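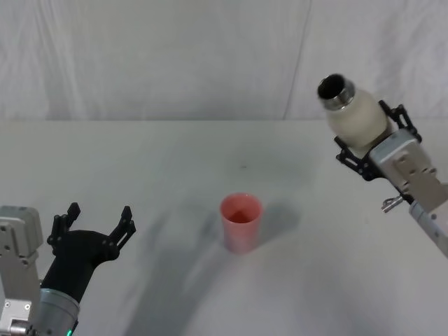 분홍 컵 위쪽으로 병을 기울인 오른팔. 왼쪽 그리퍼는 비어 있다.

로봇 살 때 팔 값부터 물어보는 사람이 제일 많다. 나도 그랬다. 견적서 맨 윗줄에 팔 두 대가 떡하니 적혀 있으니 눈이 거기로 갈 수밖에 없다. 그런데 올해 우리 팀 예산표를 짜면서 생각이 꽤 바뀌었고, 4월에 첫 견적을 받은 뒤로 계속 입이 근질근질해서 이렇게 글로 쓴다.

먼저 나는 양팔 구성을 사자는 쪽이다. 이 얘기를 하면 꼭 나오는 반박이 있다. 컵에 뭘 따르는 데 팔이 왜 두 개나 필요하냐고. 한쪽이 병을 들면 다른 쪽은 그냥 벌리고 서 있는데, 노는 팔에 돈을 쓰는 거 아니냐고. 맞는 말 같지만 나는 반만 맞다고 본다. 따르는 동작 하나만 시킬 거면 한 팔로 사면 된다. 그런데 그 동작 하나만 하려고 장비를 사는 팀이 얼마나 될까? 우리만 해도 내년 계획에 뚜껑 돌려 열기, 컵 잡아 주면서 따르기, 수건 접기가 줄줄이 들어 있다. 나중에 팔을 하나 더 붙이면 된다는 말도 들었는데, 받침대 다시 짜고 두 팔 사이 좌표 다시 맞추고 제어 프로그램까지 손보는 인건비를 넣어 보면 그 '나중에'가 참 비싸다.

견적은 두 군데서 받았다. Zolix 쪽은 한 묶음으로 싸게 들어왔고 Helthorpe 쪽은 항목이 잘게 쪼개져 있었다. 총액만 보면 Zolix가 이긴다. 그런데 나는 Helthorpe 견적서가 훨씬 마음에 들었다. 손가락 한 벌이 270달러, 케이블 교체가 500달러, 이런 게 다 따로 적혀 있으니까 2년 차에 돈이 어디로 나갈지 보인다(묶음 견적에는 이 칸이 아예 없다!). 우리 예산표에 첫해 소모품과 정비로 잡은 돈이 2,602달러인데, 처음 회의에 올렸을 때는 다들 너무 많다고 했다. 나는 지금도 적다고 생각한다. 손가락은 링크와 핀이 많은 구조일수록 헐거워질 곳도 많고, 케이블은 손목 옆에서 하루 종일 흔들린다.
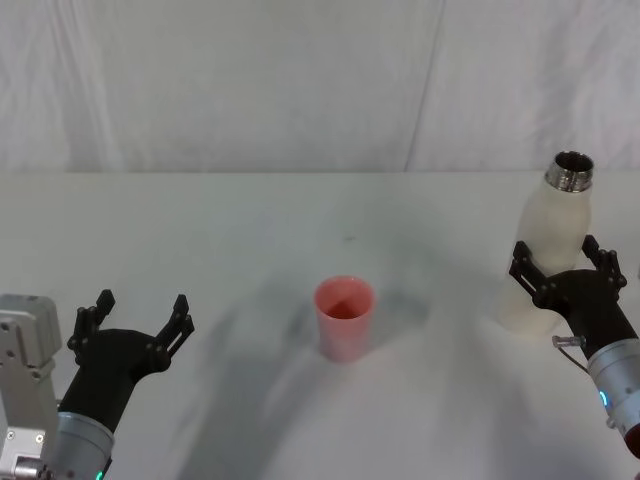 병을 세워 든 오른팔과 벌린 채로 있는 왼쪽 그리퍼. 손목 아래 초록 표시등이 하나씩 켜져 있다.

하나 더, 다들 빼먹는 게 작업 공간이다. 흰 상판에 흰 천 배경, 참 별것 아닌 것 같지? 나도 천 한 장에 무슨 예산이냐고 했었다. 그런데 조명을 위에서 내리면 팔 그림자가 상판에 넓게 깔린다. 컵 둘레까지 얼룩덜룩해지는 걸 보고 나니 조명이랑 천은 따로 줄을 만들어 줘야겠다 싶었다. 흰 탁자에 흰 병을 놓고 쓸 거라면 더 그렇다. 병 아래쪽이 바탕에 묻혀 흐릿해 보이면, 그 값을 나중에 카메라 업그레이드로 치르게 된다. 나라면 카메라부터 바꾸지 않고 천 색깔부터 바꿔 보겠다. 몇만 원이면 되니까.

반대로 아껴도 되는 건 소품이다. 시험용 물건 세트를 통째로 사라는 권유가 있었는데 가격이 3,498달러였다. 음, 나는 반대했다. 플라스틱 컵이랑 병은 동네 마트에서 사면 된다. 다만 같은 걸 여러 개 사 두자. 쓰던 컵이 단종되면 새 컵은 지름이 살짝 다르고, 그럼 잡는 폭부터 다시 봐야 한다. 이건 예전 Trikham 과제 때 크게 데어 봐서 안다. 그때 컵 하나 때문에 날린 이틀을 생각하면 지금도 속이 쓰리다.

그리고 예산표에 사람 시간을 넣자. 팔을 들여놓는 날부터 누군가는 붙어 있어야 하는데 그 사람 월급은 늘 다른 표에 있다. 장비비만 깎아 놓고 절약했다고 좋아하는 회의, 나는 이제 좀 지겹다. 총액을 못 늘리겠다면 차라리 도입 시기를 한 분기 미루고 정비비를 지키는 편이 낫다고 본다. 팔을 일찍 들여놔 봤자 여분 손가락이 없으면 부품 올 때까지 세워 둬야 한다.

물론 한 팔로 충분한 팀도 있을 거다. 자리가 좁거나, 시킬 일이 정말 옮기기 하나뿐이라면 굳이 두 대를 살 이유가 없다. 그래도 견적을 받을 때는 두 대 구성도 같이 달라고 해 보시라. 받침대와 제어기를 나눠 쓰는 만큼 값이 꼭 두 배는 아니다. 우리는 다음 회의에 Helthorpe 안을 올릴 생각이고, 소모품 칸은 한 푼도 안 깎을 거다.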